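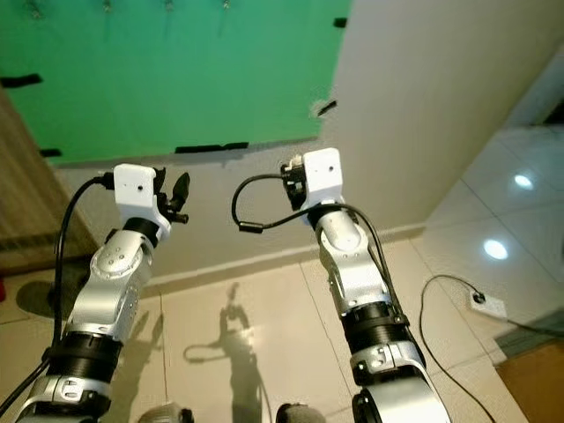

## Two-arm build, workshop meeting, Tuesday 7 p.m.

Present: Innes Strachan (chair), Morrison, Jetow. Apologies from Fesulden.

**1. Last minutes.** Agreed. Morrison's spelling of Domgate corrected.

**2. Arms.** Both arms are assembled up to the grippers. Jetow has swapped the wrist ring screws for longer ones and wants them checked again after a week of use. Left gripper closes fully at the slow setting. Right gripper still stalls now and then on closing. Jetow to take the linkage apart and clean it before anyone orders parts.

**3. Cables.** Long discussion. The cable at each wrist stands out in a loop, and Morrison thinks the right one will catch when the arms cross. Innes does not want it tied down tight as the wrist needs the slack to turn. Agreed to try a soft sleeve on the right arm only and leave the left as it is.

**4. Power.** The cord runs over the tiles to the power strip. Morrison to move it along the baseboard and fit a cover where people walk.

**5. Green panel.** Tape stays for now. Fesulden had asked by email for a larger panel. Not agreed, no money for it this month.

**6. Joint counts.** Right base joint should read 4000 at full travel and reads 3856. Jetow suspects the stop. Innes to rerun calibration with the stop backed off 2 mm and send the numbers round.

**7. Money.** 35 dollars left in the kitty. Sleeve and cord cover to come out of that.

**8. Any other business.** Domgate has asked for a demo in September. Innes to reply that we will decide once item 6 is sorted.

Closed 8:35 p.m. Next meeting same time, Morrison to bring the key.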